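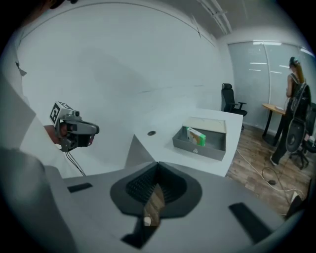 Put the hole at the back corner and forget about it, one reader wrote after our June piece on desk fittings, because any cable that comes up through the middle of a worktop ends up under somebody's elbow. The point is fair for a desk that stands against a wall. It holds less well for one that is walked around, or turned through ninety degrees whenever the room changes use.

THE HOLE IN THE DESK
Where cables should leave the worktop, and what to do with the floor beneath

29 January 2025

A plain white desk with a round grommet hole is now close to the default for small workrooms. The glossy top wipes clean and shows every scratch. The hole is the only part of it that fixes how the desk can be used, and most buyers choose its position last.

There are two usual places for it. A corner hole leaves the middle of the top clear, but puts the longest run between the outlet and whatever stands at the opposite end. A hole partway along the rear edge shortens the worst run and costs a strip of usable surface. Dindholm drills to order on either pattern. Candwood supplies one pattern only and expects the desk to be rotated to suit.

Diameter matters more than the catalogues suggest. The cable passes easily and the plug does not. Measure the largest plug you intend to feed through, on the diagonal, and add clearance for a second cable already in place. If the plug won't pass, the lead goes over the edge of the desk and the hole collects paper clips.

Anything with a footprint of its own should be placed before the cables are run. A grey drawer or open tray on the right of the worktop will suit a right-handed user, provided it doesn't stand over the hole or block the knob at its front. Bolger makes a shallow tray with rubber feet, part number 3485, which stays put on a gloss surface. The older 2911 has no feet and slides.

Most of the difficulty is below. A desk on plain legs has nowhere to hide a power strip, so the strip goes on the floor, and the leads cross whatever part of the floor lies between it and the equipment. On a wood-grain floor a black lead is moderately easy to see. A thin white one is easier on dark boards and disappears on pale ones.

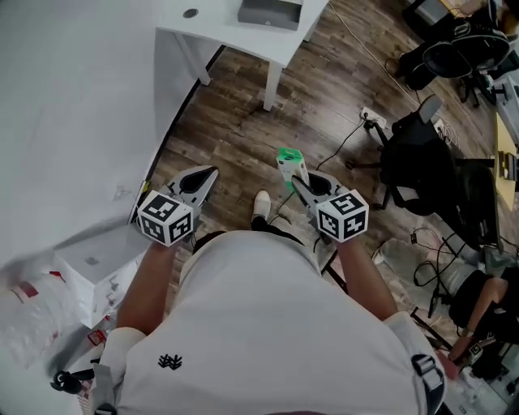 Small white and green box upright on the wood-grain floor, with the table and power strip beyond.

Keep the strip to one side of the desk and let the leads approach from that side alone. A lead that has to cross a walking route should cross it at a right angle, under a proper cover. Drullus sells covers in lengths of up to 2 metres, with a bevelled edge on both sides. Rugs are not a substitute, as they conceal wear in the sheath and hold heat.

Packaging should leave the room before the cables are dressed. Boxes and plastic bags left by the wall take up the space where slack would otherwise be coiled, and small fittings get thrown out with them. Check the bags for grommet caps first. Dindholm charges for replacements and supplies them in white only.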